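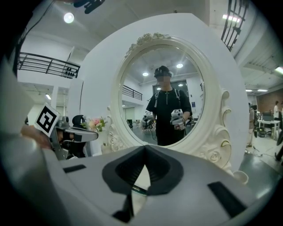
*Large white board, hand on the left*

**Airport welcome for an adopted toddler – how much is too much?**

posted by brondale_auntie, 10/15/25

Friends from our church are flying home with their little boy after 4 weeks away. He's two and a half, has a heart condition, doesn't speak any English yet. Our small group wants to meet them at the airport. It started as a few of us and now the sign-up sheet is at 80 people. Balloons, singing, the works. The parents said "that's so sweet" but I can't tell if they mean it or are just too tired to say no. Flight lands late evening. I'd love to be there, been praying for this kid for ages, but I keep thinking he'll be scared out of his mind. Anyone been on the other side of this? Also what do you do with all the people who want to hold him?

**oltisthorpe_mama**

Been there. We adopted our daughter at three, also medical needs. Big crowd at arrivals. I cried happy tears, she screamed into my neck for most of an hour. I don't regret that people came – I have the pictures and she loves looking at them now – but if I did it over it would be grandparents and one friend with a van.

What worked for another family at our church: tiny group at the airport, everybody else put a sign in their own yard on the route home. Kid slept thru the whole thing, parents saw every one.

On holding. Please don't, not for a while. Ours asked us to keep it to mom and dad only for the first few months, so he learns who feeds him and who picks him up when he falls. Wave, smile, blow a kiss. Same with giving snacks. It feels cold but it isnt. When they finally do hand him to you it will be a real gift. I waited from winter until May to hold my own nephew and I bawled.

Ask the mom directly, and ask by text so she can answer when she's alone. "Would you rather have 80 or 4?" Give her the easy out.

**starkell828**

Just go! They'll remember who showed up. We had 139 at ours, counting the choir.

**ulloa_grandpa**

Agree with the first answer mostly. Will add – ask his doctor stuff before anybody gets near him. With a heart kid straight off a long flight the last thing they need is somebody's cold. Ours was in the hospital the second week home.

If your group needs something to do, stock the fridge. Plain rice, eggs, bananas, diapers in two sizes. Mow the lawn. Leave it on the porch and dont ring the bell. Somebody take the older kids for an afternoon if there are any, they get forgotten in all this.

Save the balloons for a party later on. He'll be ready for cake by then.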